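Rekarden Drawstring-Free Trash Bags, Small, Black
Reviewed 7 Jun 2019

I buy small trash bags for the bathroom, the bedroom and the desk, and I go through a lot of them. The Rekarden small black bags come on a plain roll with a paper sleeve. I started using them in February, when the store stopped carrying the Grelik ones I had bought for years.

The first thing I noticed is that they separate cleanly. The Grelik bags used to tear below the perforation at least once a roll, and then you had a bag with a slit down the side. I have finished 2 rolls of the Rekarden and had one bad tear, near the end of the second.

They open easily enough if you rub the top edge between your fingers. The bottom seam is a straight seal, so liquid will collect in the corners. I tested a bag over the sink with a cup of water and left it for 31 minutes. There was a small drip from one corner. For tissues, wrappers and cotton pads this doesn't matter. I would not put wet coffee grounds in one.

There are no handles and no drawstring. You gather the top and knot it yourself, and the plastic is soft enough to hold a knot without slipping. If you fill the bag to the brim there isn't enough left to tie, so stop a few inches short.

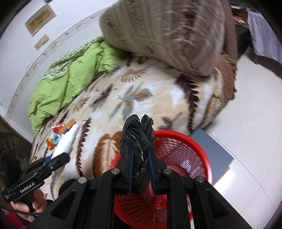 Black bag knotted at the top, with a red mesh-sided wastebasket.

Fit depends on your basket. On a wide round rim the bag needs a good fold over the edge or it slides down when something heavy goes in. On my narrow Gidey bin it was too loose, and I ended up twisting the extra into a knot at the back.

The smell is mild. The roll had a plastic odor when I unwrapped it, gone by the next day. The bags are unscented, which I prefer.

Price is the main reason to buy them. I paid 265 cents a roll at the Hukthorpe hardware store, less than I was paying for the Grelik. The color is solid enough that you can't read mail through it.

Good: price, clean tearing, easy to knot.
Bad: corners can drip, loose in narrow bins.

I'll keep buying them for dry trash and use something thicker in the kitchen.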